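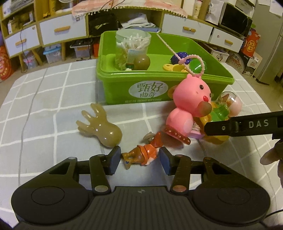

Who decides how much water the Indale basin towns can draw in a dry year?
The four district councils decide together, under the drought sharing plan they signed in May. Until then each council set its own limits, and the upstream towns generally set theirs last.

The plan ties every council to the same river gauge at Pretorius Bridge. When flow at the gauge stays under the first threshold for 10 days in a row, all four districts move to reduced pumping on the same date. A second, lower threshold brings in limits on irrigation. Household supply is cut only at the third stage, and a district has to give written notice before it starts.

Work on the plan began after two dry summers left the lower wells short. The basin office collected records from 169 wells, some going back to the 1960s, and compared them with rainfall and river flow. Marichka Maksymiv, who led the groundwater study, found that wells on the east bank recover much more slowly than those on the west bank. The older permits treated both sides the same. The new ones do not, and east bank permit holders will see lower dry-season limits from next year.

The change affects 417 permits. Letters went out to all holders last month with the old limit, the new limit and the name of a contact at the district office. Holders who think their well has been put on the wrong side of the line can ask for a review. They will need a copy of the drilling log. If the log is lost, the basin office may have one on file, so call before paying for a new survey.

Small farms raised the most objections during the comment period. Pascal Poulain, who grows vegetables near Keltis, told the spring hearing that a flat percentage cut would hurt growers who had already switched to drip lines. The final text gives those growers a smaller reduction at the first stage – the same as everyone else from the second stage on. Several speakers asked for a longer phase-in. The councils did not agree to that, but they will look at it again when the plan comes up for review in its third year.

Monitoring is the part still unfinished. Water level loggers are in place at Keltis and along the lower river, but the upper valley sites are waiting on access agreements with two landowners. Valdir Furtado expects to have them running before the spring melt. Readings from the working sites are posted at each district office and updated twice a month.

Questions about permits should go to Jacqueline Riviere at the basin office.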